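## 4. Picking up cloth with the gripper

This section is for the members of the Erora club who take the cloth task on Friday. Please read section 3 (homing the arm) before you start.

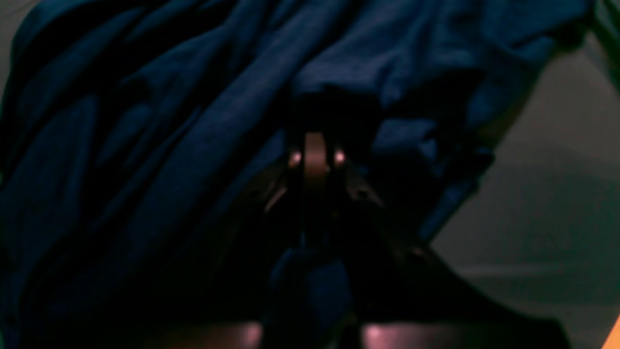 ### 4.1 Before you close the fingers

1. Put the navy cloth on the grey surface and crumple it by hand. Do not fold it, the task must start from a crumpled cloth.
2. Switch on the arm and wait until the status line in Pendell says READY.
3. Open the wrist view. If a dark cloth makes the view too dim, raise the exposure two steps in the camera menu.
4. Set the closing force to 500 in the Pendell menu. The value has no unit, it is only a motor setting.

**Note:** Welington Nogueira keeps the list of settings for the other cloths. Ask him before you change the force.

### 4.2 Taking the fold

5. Move the gripper slowly to a place where the cloth bunches together. A narrow fold between the two fingers is what you look for.
6. Close the fingers. Wait two seconds.
7. Lift by 8 cm and stop. Look at the fold in the wrist view before you continue.
8. If the cloth has slipped, open the fingers, go back to the start height and repeat from step 5.

**Caution:** Loose cloth can go around the finger links. If you hear the motor working hard, press the red stop button – do not pull the cloth with your hand while the arm has power.

### 4.3 Saving the attempt

9. Press Save, also when the attempt was bad. Rosângela Evangelista needs the failed ones for the report in June.
10. Write your initials in the comment field.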